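Shopping for a folding setup, part whatever

Jul 20, 2025

So the spreadsheet has grown again! When I started planning this thing in the spring I had one tab and a lot of optimism, and now I have 4 tabs and a column called "maybe" that scares me a little. The arm itself is settled (Prendeck, the smaller one, I've gone back and forth enough). What's eating the budget is everything that goes around it.

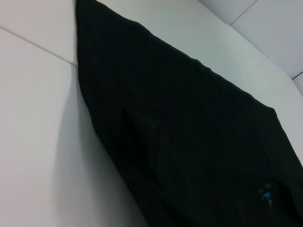
The wrist camera is where I keep getting stuck. Suominen wants $909 for theirs with the mount and cable included, and the Belbridge one is $331 but you buy the bracket separately and wait five weeks for it. My gut says cheap one first. Then I look at black cloth on a white surface, where the folds pretty much melt into each other and the little blue patch is the only bit of color to go by, and I start wondering how much the extra money would help with dark laundry. Maybe a decent lamp off to one side would do just as much? I'm pricing lamps now too, obviously.

Still on the list: spare gripper pads, a proper power strip, and a second table, which I'm hoping to get used. Gerard has a refurbished controller I could put toward the next stage, but that's staying in the "maybe" column until the camera is paid for. If you've run either camera on dark fabric, please leave me a comment before I order!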